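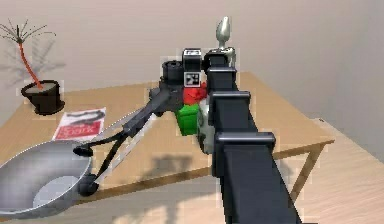 Simulated tabletop used in the Kiltbridge comparison, with two arms, a bowl and colored blocks. Rendering: Dendlow

Home | Products | Research | Newsroom | Careers | Contact

Filed under: Company News, Simulation and Testing

Dendlow Opens Kiltbridge Gripper Comparison to Outside Laboratories

Program lets research groups and equipment makers test grippers and controllers on the same simulated tabletop before committing to hardware

Oct 3, 2018 — Dendlow, a developer of simulation software for robot manipulation, today announced that its Kiltbridge comparison program will accept entries from outside laboratories and manufacturers. Participants may submit a gripper model, an arm controller, or both. Each entry will be run through a fixed set of 30 tabletop tasks, and results will be returned in a common report format.

Kiltbridge began in January as an internal project. Dendlow engineers wanted a consistent way to judge how a change in finger shape or control settings affected the handling of ordinary objects. Earlier tests had been carried out on separate benches with different tables, lighting and object sets, and the results could not be compared with confidence.

The program replaces those benches with a simulated room. Two arms work over a wood-grain table that holds household items as well as colored blocks and a small box carrying a square fiducial marker. The marker gives camera-based controllers a known reference point. Items such as a magazine and a potted plant are included so that vision systems must deal with more than a bare surface.

"A gripper that does well on a clean block may do poorly at the rim of a bowl," said Hryhorii Kravchuk, director of manipulation research at Dendlow. "Our customers have asked for a test in which both cases are scored under the same conditions, with the same arm and the same controller. Kiltbridge was built to answer that request."

Two grippers have completed the full task set to date. The first, the Frade, is a two-finger linkage design with rounded fingertips. The second, the Zoddale, uses flat parallel jaws with a shorter stroke. Both were driven by Dendlow's standard position controller and by a force-limited controller now under development.

In the internal trials, the Frade completed more of the bowl and rim tasks, while the Zoddale placed blocks with smaller position errors. The force-limited controller reduced the number of dropped objects for both grippers but lengthened the average task time. Dendlow considers these findings preliminary. They describe performance in simulation only, and the company has not yet finished the matching trials on physical equipment.

Each task is repeated from three starting arrangements of the objects. Reports list the completion rate, final position error, peak contact force and time to finish, along with the settings used for every run. Where an arm strikes the table or the second arm, the run is stopped and recorded as a collision. Failed runs are kept in the report and are not repeated.

Camera placement can also be varied. Entrants may choose a fixed overhead view, a fixed side view, or a view mounted at the wrist, and may request that the same controller be scored under each. Several of the internal trials showed that one arm can hide objects from a side view at the moment a grasp is planned, and the report therefore includes a measure of how much of the target object was visible to the selected camera.

"We expect some entrants to learn more about their cameras than about their fingers," Kravchuk said. "The purpose of the report is to separate the two, so that an engineer knows which part of the system to change."

Entries must include a geometry file for the gripper, joint limits, and a statement of maximum grip force. Controllers may be supplied as compiled code and will not be examined or kept by Dendlow after the report has been delivered. Entrants may decide whether their results are published. Comparisons that name another company's product will be released only with the written consent of both parties.

There is no fee for university laboratories. Commercial entrants will be charged per submission, with a reduced rate for those entering a gripper and a controller together. Entry forms and the technical guide are available from the Dendlow research office on request.

About Dendlow

Dendlow develops simulation and evaluation software for robot arms, grippers and vision systems. Its products are used by equipment makers and research groups to test designs ahead of physical trials.

Media inquiries: Dendlow Communications Office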